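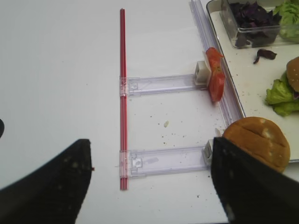
Progress report to the Sunex fund, September 5, 2026
Project: Working rules for robot food handling, Prodgate site
Prepared by Karim Bataineh

This period went mostly into the second draft of the rules. The April draft had 40 rules, many of them copied from our general lab safety sheet and of little use to a person setting up a station with food on it. We cut or merged most of those. The current draft has 9 sections and is in use at Prodgate.

Setup. Each station now has a written layout showing where ingredients, trays and fixtures go before a run starts. Changes to the layout are logged with the operator's initials. Tanoli asked for the same form and has been using it with small edits to the column headings.

Food contact. Gripper fingers are cleaned before the first run of the day and whenever the ingredient changes. Food used in test runs is not eaten, and it is thrown out at the end of the shift. Loose pieces and crumbs stay where they are until the arm is stopped – reaching in during a run was the most common breach in the spring review.

Stopping and restarting. The operator must be able to reach the stop button without leaving the station. After any stop, the person who restarts the arm signs the log, even if the stop lasted a few seconds.

Records. We have logged 620 runs under the new draft. The log entries are uneven. Cleaning times are usually filled in, but the reason for a stop is often left blank, so we have shortened that part of the form to a list of codes with one line for notes.

Spending. We spent $4,000 on printed station cards, spare finger covers and a half-day of operator training. The line for an outside reviewer has not been used. Riltport has agreed to do the review but has not given us dates.

Next period. Finish the section on allergens, which is still only an outline – we need a decision from you on whether it should cover visitors as well as staff. Move the Tanoli station to the new stop codes. Send the full draft to Riltport.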